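## 6. Adding a yacht to the central listings

You need a Broker or Office Manager login for this section. Assistants can fill in a draft but can't publish it.

Before you start, have these at hand:

- the signed central agency agreement, as a PDF
- the registration certificate
- the builder's specification or the last survey
- the asking price and its currency

### 6.1 Create the draft

1. Sign in to Tisow and open **Fleet > Listings**.
2. Select **New listing**, then **Central agency**. For a yacht held by another house, go to Section 7.
3. Type the yacht's name as it appears on the registration certificate. Leave off "M/Y" or "S/Y"; the prefix is added from the yacht type.
4. Enter any former names in the second box, one per line.
5. Select **Save draft**.

Tisow gives the draft a four-digit reference, such as 2871. The reference stays with the yacht through price changes, name changes and a move from one broker to another. Use it in all e-mail to the listings desk.

**Note:** If a yellow bar reads "Possible match", the hull number is already in the system. Open the match and check it before going on. Two records for one hull will both be held back from the public site.

### 6.2 Enter the specification

1. Open the **Spec** tab.
2. Enter length overall in feet or meters. Tisow fills in the other unit and rounds feet to the nearest whole number. The sample yacht *Hosoda* shows as 183 ft.
3. Enter beam, draft and gross tonnage. Take tonnage from the certificate — brochures are often wrong on this.
4. Enter guest cabins and crew cabins separately. A convertible study goes in the notes field.
5. Enter builder, year of delivery and year of last refit. A repaint alone is not a refit.
6. Select **Check**. Missing fields turn red.

**Caution:** Changing the length after publication sends an alert to every buyer whose saved search includes the yacht. Get it right in the draft.

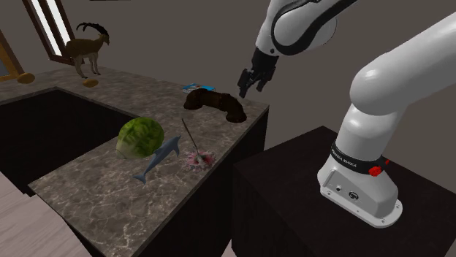

*Fig. 6-1. White arm and marble-topped counter.*

### 6.3 Price and terms

1. Open the **Terms** tab.
2. Choose the currency first, then enter the asking price without commas.
3. Set tax status to Paid, Not paid or Unknown. "Unknown" is allowed in a draft only.
4. If the yacht may not be shown to U.S. residents while in U.S. waters, tick the box for that. The notice is added to the listing and to every printed sheet.
5. Upload the agency agreement and enter its end date.

Tisow sends a reminder before the agreement ends. If no new end date is entered, the listing comes down at midnight, office time, on that day.

### 6.4 Description and location

1. Write the short description. The limit is 400 characters with spaces. Text past the limit is not saved.
2. Write the long description. There is no upper limit, but anything under 200 words is returned to you by the listings desk.
3. Set the cruising area and the berth. Only the cruising area is public. If the berth is at Urnberg, pick the basin as well, North or South.
4. Add viewing notice in days.

Keep the owner's name, crew names and the reason for sale out of both descriptions.
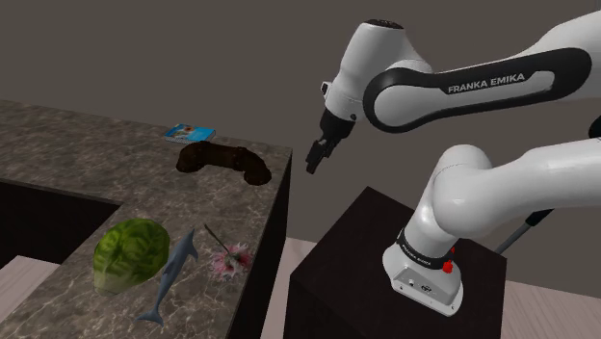 **Can I change the asking price after the listing is live?**

Open the listing, select **Terms > Change price**, and upload the owner's written approval. The new price appears once an Office Manager has accepted it.

### 6.5 Publish

1. Select **Preview** and read the page through on both the desktop and phone views.
2. Select **Send for approval**.
3. When the status changes to Approved, select **Publish**.

Listings sent for approval after 4 p.m. are handled the next working day. Anything sent over the weekend is looked at on Monday.

To send the listing to partner sites, open **Feeds** and switch on each one. The Jeko feed needs its own short description, and it will not accept a yacht with the price on application.

**Caution:** Don't use **Withdraw** to fix a typing mistake. Withdrawing clears the inquiry history. Use **Edit live listing** (Section 6.6).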